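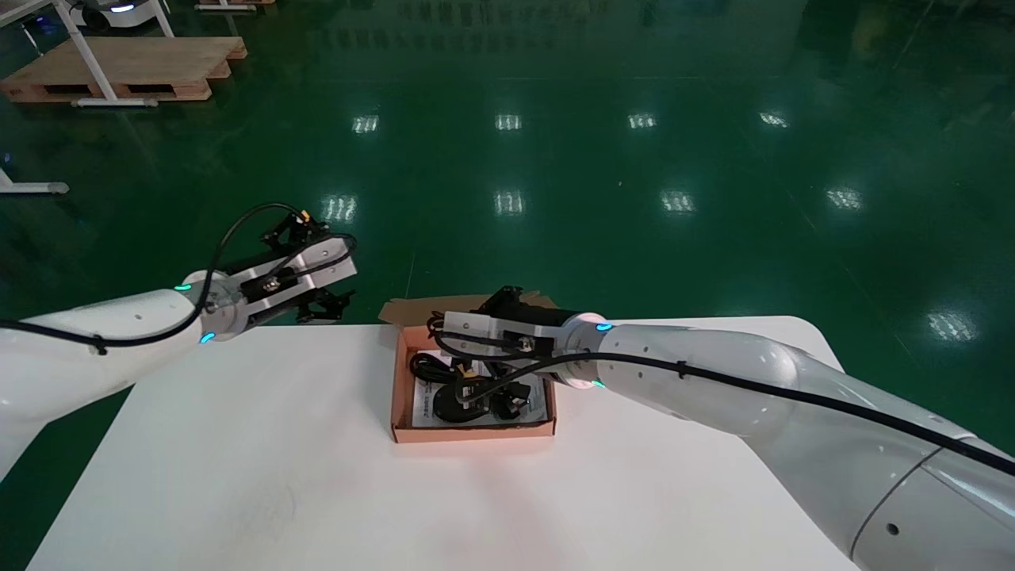

Gabinete de Comunicação da Coda

O festival de música de câmara Tuvitz regressa em agosto, e desta vez com 22 concertos espalhados por igrejas, pátios e coretos da vila! O programa completo já pode ser consultado na bilheteira da Coda e na página do festival.

A abertura cabe ao Quarteto Furnival, que traz Haydn, Ravel e uma peça nova para cordas e acordeão, escrita de propósito para a acústica da igreja matriz (quem assistiu ao ensaio aberto saiu de lá a trautear o segundo andamento). O concerto começa às 21h30, com entrada livre até ao limite dos 255 lugares. 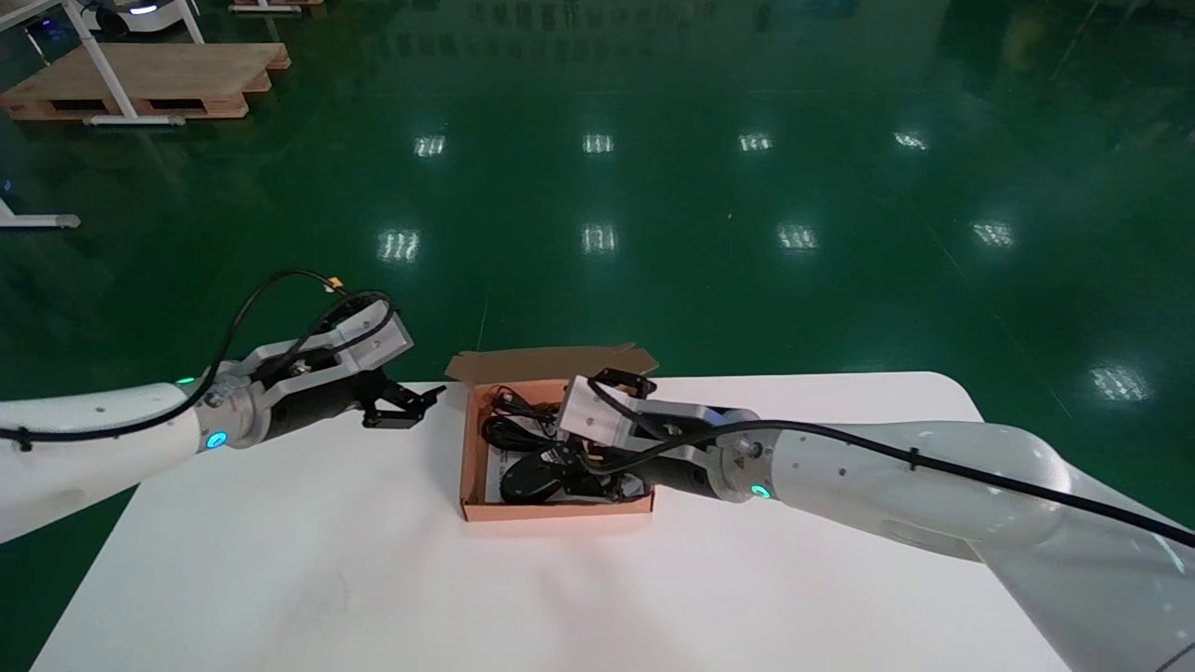
Leitura: 2 minutos

Todas as manhãs há oficinas para crianças a partir dos 5 anos, com canto, percussão e uma orquestra improvisada que se apresenta na terça-feira, no coreto do jardim. As inscrições abriram com 155 vagas e os irmãos podem ficar no mesmo grupo, basta indicá-lo na ficha.

«Temos músicos que vieram cá como alunos e voltam agora como solistas, e isso enche-nos de alegria», afirma o diretor artístico do festival.

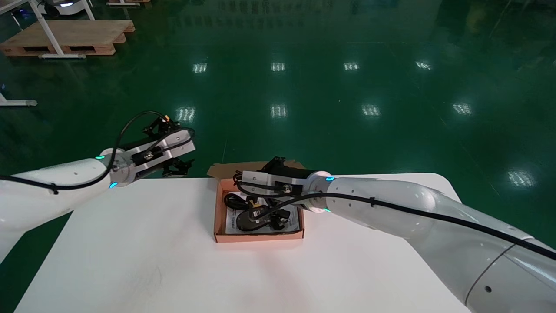
Aurelio Barrios

O encerramento junta todos os participantes no pátio do Solar Lurnon, com o Octeto de Mendelssohn ao cair da noite. Recomenda-se um agasalho, porque ali o vento sopra sempre do rio! Em caso de chuva, o concerto passa para o salão nobre, à mesma hora. Os bilhetes são levantados na bilheteira da Coda, aberta das 10h às 18h.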